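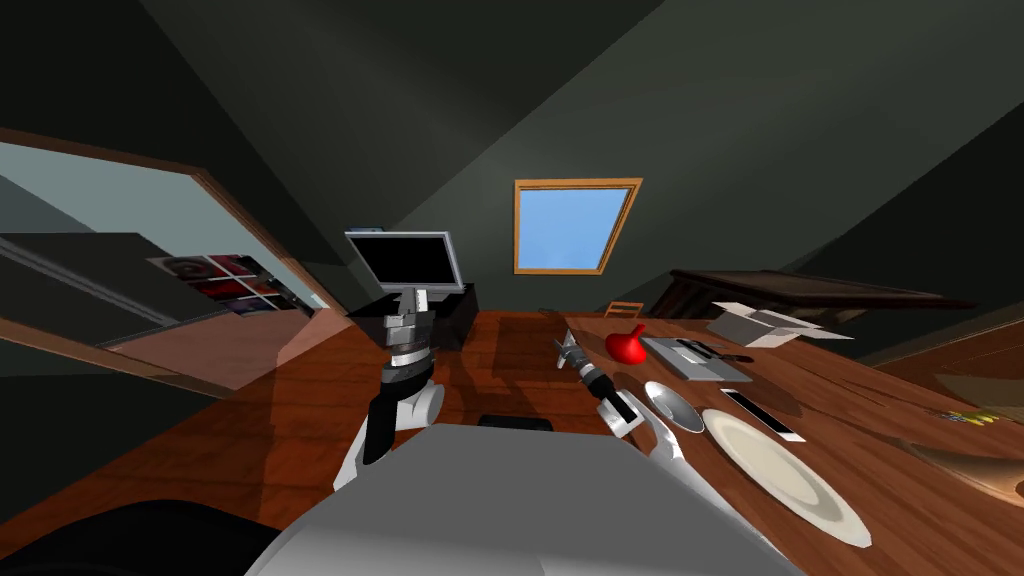

Installing a firmware update on the Jirkar 8 by hand

The Jirkar 8 normally receives updates over the air. Updates are released in stages, and a handset can wait several weeks before it is offered one. The procedure below installs the October build from a computer. It applies to the unlocked model only. Handsets sold through Bimon carry a different radio image and will reject the file.

What you need

A Jirkar 8 with at least half its battery charge remaining
A USB data cable (charge-only cables will not work)
A computer with 3 GB of free disk space
The Koller desktop tool, version 19 or later
The update package, build 2666

Back up first

The update keeps user data when it completes normally. If it is interrupted during the system stage, the only way back is a full restore, and that erases the internal storage. Copy photos, messages and any authenticator codes to another device before going further. Files on the memory card are left alone, but it is still best to take the card out.

Check the current build

Open Settings, then System, then About phone. Note the build number and the model code. The package is incremental and will install only on top of the build released directly before it. If the handset is further behind, download the full package from the same page and use that. The steps are identical.

Turn on USB debugging

1. In About phone, tap the build number until the message "Developer options enabled" is displayed.
2. Go back one level and open Developer options.
3. Switch on USB debugging.
4. Connect the cable. Accept the prompt on the handset and tick "Always allow".

Install the package

1. Start the Koller tool and wait for the handset to be listed in the left column. On Windows, the driver may take a minute to load the first time.
2. Select Local package and browse to the file. Do not unzip it.
3. Click Verify. The tool compares the file with the checksum inside the package. If this fails, download the file again.
4. Click Install. The handset restarts into recovery mode and shows a progress bar.
5. Leave the cable connected until the lock screen appears. The first start is slower than usual while apps are rebuilt.

Common errors

Device not listed: try a port on the computer itself instead of a hub, then a second cable.

Error 3, wrong base build: the incremental package does not match the installed build. Use the full package.

Error 19, signature mismatch: the handset is a Bimon model, or the bootloader has been unlocked and the recovery image replaced. Restore the stock recovery before trying again.

Stuck on the Jirkanlow logo: hold power and volume down until the screen goes dark, then start recovery and choose Wipe cache. User data is not affected by this option.

Afterwards

Switch USB debugging off again. Check that the build number in About phone now ends in 2666. Later over-the-air updates will arrive in the normal way.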